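From: Torkska Towels
To: Zorkcombe Sewing and Mending list
Subject: Re: [zorkcombe-mend] Microfiber towels, is it worth sewing with them?
Date: Wednesday, 9:14 pm

On Wednesday at 2:40 pm, a list member in Talavera wrote:
> I inherited a whole bag of microfiber towels from the garage, the
> kind you dry a car with. Some are gray and thick, some are that
> blinding green. My daughter wants me to make drawstring pouches out
> of them for her swim stuff. Has anyone cut into these? Do they shed?
> And do I take the bound edge off first or work around it? My machine
> is a Domora and it isn't fond of anything fluffy.

Oh, I am so happy somebody asked this! I have been on a microfiber kick since June and my family is sick of hearing about it, so you all get it instead.

Short answer, yes, cut them up. They do shed a little along the cut, mostly in the first minute, and then a good shake over the trash takes care of it. I run a zigzag along every raw edge before I do anything else (skip this and you will be picking fluff out of your bobbin case for a week, ask me how I know).

About the bound edge — keep it! It's already a finished edge, so I use it for the mouth of the pouch and put my cuts at the sides and bottom. If there's a little loop sewn into a corner, keep that too. Handy for hanging the thing on a hook at the pool. Mind how you stack the layers, though. Two thicknesses of binding plus two of the plush stuff is a lot for a Domora. I'd use a size 90 needle and a longer stitch, and turn the wheel by hand over the lumps.

The short green kind is so much easier to sew than the thick gray. I like gray on the outside and green for the lining, because then you can find your goggles in the bottom. Pinning is hopeless on the fluffy side, the pins vanish, so use clips. And stroke the nap with your hand before you cut so that both halves run the same way. From two towels I get a pouch with enough left for a couple of face cloths. 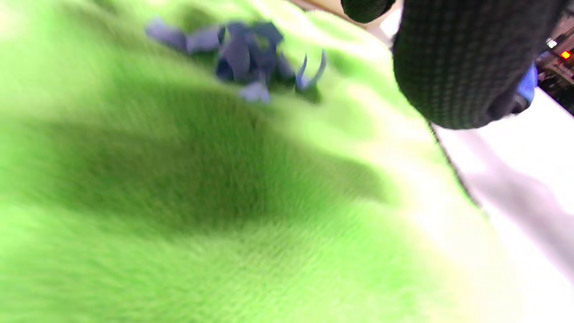
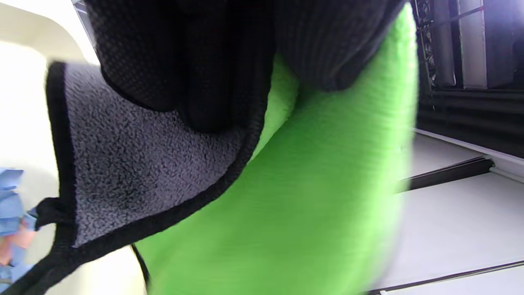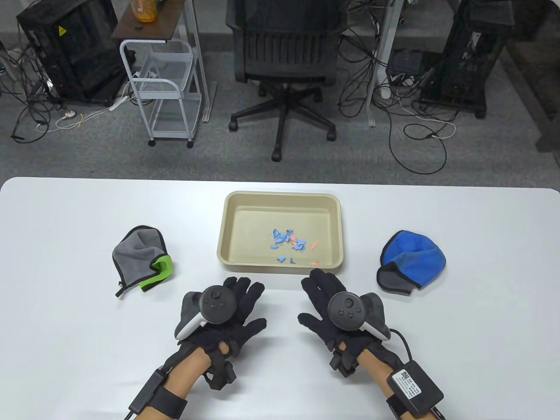
Last one: gray pouch with the green lining, blue fleece on the other side of the tray.

While I'm at it, the tray. Any shallow one with a rim will do, and I wouldn't craft without it now. Paper bits and thread ends go in there and stay off the towels, which hang on to every crumb they touch. I had a sheet of tissue paper go to pieces on a green one last month and it took me 30 minutes with a lint roller, plus some language.

Drawstring: I cut the cord 9 inches longer than I think I need and trim it afterward. Cotton cord grips the channel too hard, so go for the slick polyester kind. Melt the ends with a lighter, or knot them if your daughter is going to be the one doing it.

Wash the finished pouch by itself the first time, no fabric softener, and don't iron it. I did iron one. It went flat and shiny on one side and I now use it under a plant.

For the other Talavera folks who asked off list: I've got 5 of the gray towels left over and would trade for fleece scraps, any blue. I could bring them to the next swap at Zorkcombe if someone remembers to remind me.

Also, does anybody have a decent pattern for a fleece cap in an adult size? The one I have is drafted for a toddler or a melon. I've tried enlarging it on the copier and the crown goes all pointy.

Happy snipping,
Torkska Towels (the person, there is no shop!)

--
You are getting this because you are subscribed to zorkcombe-mend.
To leave the list, send a blank message with "unsubscribe" in the subject line.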